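# Demonstration collection (robot learning)

**Demonstration collection** is the gathering of recorded examples of a task, performed by a robot under human control, for use in training a learning system. Each example, usually called an *episode* or a *demonstration*, pairs what the robot's cameras and joint sensors registered with the motions that were commanded at the same moment. A system trained on such material learns to produce similar motions when it meets similar views. The practice is a branch of imitation learning and is distinct from trial-and-error methods, in which a robot improves by being scored on its own attempts.

## Terminology

Usage varies between groups. An *episode* is one continuous recording with a defined start and end. A *task* is the written instruction under which episodes are grouped, such as "take the toast out of the toaster and place it on the blue plate." The *operator* is the person who controls the arms, and the *reset* is the work of returning objects to a starting layout between episodes. Some groups call the whole set a *corpus*, others a *dataset*. The Zindon guidelines, which many smaller laboratories have adopted, use "session" for all episodes recorded between one calibration check and the next.

## Equipment

### Arms and workspace

Two-armed stations are common for household tasks, where one hand may need to steady an object while the other acts on it. The arms are fixed to heavy plates at the far side or the ends of a table so that their reach overlaps over the middle. Parallel grippers are preferred to many-fingered hands in most collection work. They are easier to control from a distance, and their state can be stored as a single number.

Kitchen tasks form a large share of published work. They call for objects that differ in stiffness, weight and shape, and most of the objects are cheap to replace. A typical layout for a sandwich or breakfast task includes plates in several colors, a bottle, bread and a small appliance.

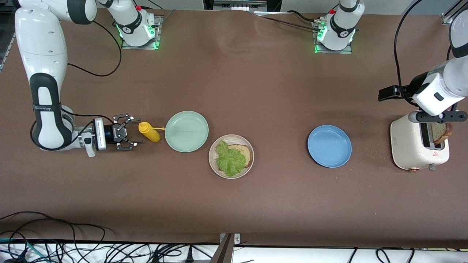

Layouts are changed on a schedule set before recording begins. Under the Coppens protocol, plates and containers are moved after every episode, appliances after every 20 episodes, and the table covering only between sessions. The protocol also requires that objects not named in the instruction be left within reach of the arms in part of the recordings, so that the trained system does not come to depend on a bare workspace.

### Control

Operators guide the arms in one of several ways. In leader-follower control, the operator moves a smaller or identical pair of arms by hand, and the working arms copy the motion. In handheld control, tracked grips are used, and software converts the position of the operator's hands into joint angles. Leader-follower systems give the operator a better sense of the arm's limits. Handheld systems take up less room and are quicker to learn, but they can ask the arm for positions it cannot reach.

### Cameras

Most stations combine at least one fixed camera with one on each wrist. The fixed view records the general arrangement of the table and the position of both arms. Wrist views move with the grippers and show the last part of an approach, when the arm itself may block the fixed view. All streams must share a clock. In early work at Zovside, wrist and fixed recordings drifted apart over long sessions, and 413 episodes were withdrawn after the fault was traced to a network switch.

## Procedure

A session opens with a calibration check, in which each arm is driven to a set of known positions and the readings are compared with stored values. The operator then performs several practice runs that are not kept. Recording starts on a pedal or a spoken command and ends when the operator judges the task complete or abandons it. Many protocols set a time limit, and the Coppens protocol allows up to 90 seconds for any task with a single instruction.

Failed episodes are handled in different ways. Older collections deleted them. Later ones keep them under a separate label, and some ask operators to include a number of deliberate slips followed by a correction, on the view that a system trained only on clean runs has no example of how to recover from a poor grasp.

Food adds its own requirements. Bread dries out during a session and becomes stiffer, which changes how it behaves between gripper fingers. Protocols differ on how often it must be replaced. Crumbs are generally left on the table during a session and cleared at its end, although some laboratories wipe the surface between episodes to keep recordings uniform. Appliances are commonly used without power.
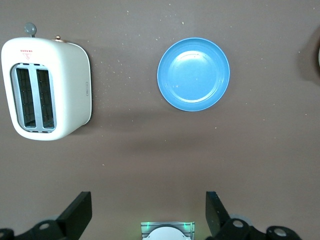 **Why are wrist cameras used when a fixed camera already covers the table?**

A fixed camera often loses sight of the point of contact when an arm passes in front of it. A wrist camera keeps the space between the fingers in view during the approach, and it gives the learning system closer detail for the final alignment.

## Annotation and review

After recording, each episode is given its written instruction, a result label and, in some collections, marks showing where one stage of the task ends and the next begins. Stage marks are useful for long tasks but are costly to produce, and two reviewers may place the same mark at noticeably different points. The Zindon guidelines call for a second reviewer on all episodes labeled as successful and for written notes wherever the two disagree.

The Drulluron collection is often cited as a model of careful review. It consists of 3233 episodes of tabletop food preparation, each released with both reviewers' labels, the layout record and the calibration readings for the session. Its authors chose to publish disagreements without settling them, and later users have trained on either label or on the overlap between them.

## Limitations

Demonstration collection is slow. An operator works at the speed of the arms, and resets can take as long as the task itself. Operators also develop habits, such as always approaching a plate from the same side, and a trained system will tend to repeat them. Rotating operators reduces this effect but brings in differences of pace and style that may make training less stable.

Results gathered at one station do not always carry over to another. Small changes in camera angle, lighting or table color can lower performance sharply. Pooled collections from several sites have been proposed as a remedy, but differences in arm design and file format have limited their use.

## See also

- Imitation learning
- Teleoperation
- Hand-eye calibration
- Parallel gripper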